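Fruit on the table or in the fridge?

Lowri Ellis
I keep my fruit out on the kitchen table, right on the patterned cloth, and my sister swears it all belongs in the fridge. I like seeing it — I eat more of it that way! Who's right?
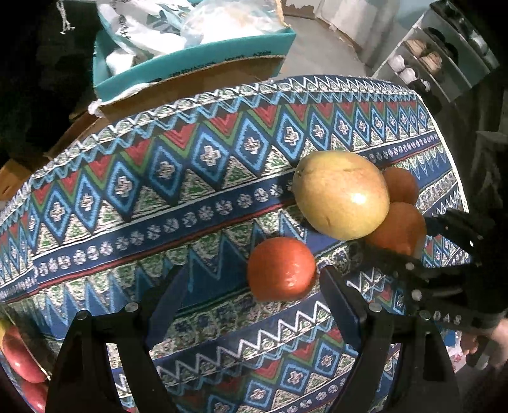
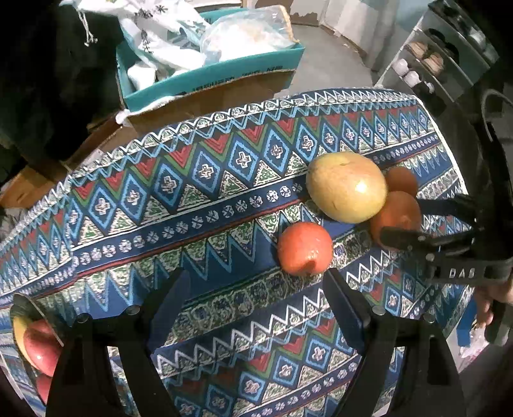
Mostly I want to know if one kind makes the rest go soft faster, and how often I should wash a blue tablecloth without fading it.

Boris Michalík
Out is fine for a few days. Keep apples away from everything else, they give off a gas that ripens their neighbors. Mangoes only go in the fridge once they're ripe. Cold wash for the cloth, inside out if it's lined, and dry it in the shade.

Blair MacAulay
fridge. fruit flies. had them all March

Pascual Domínguez
What Boris said, but use a bowl — juice stains are a pain.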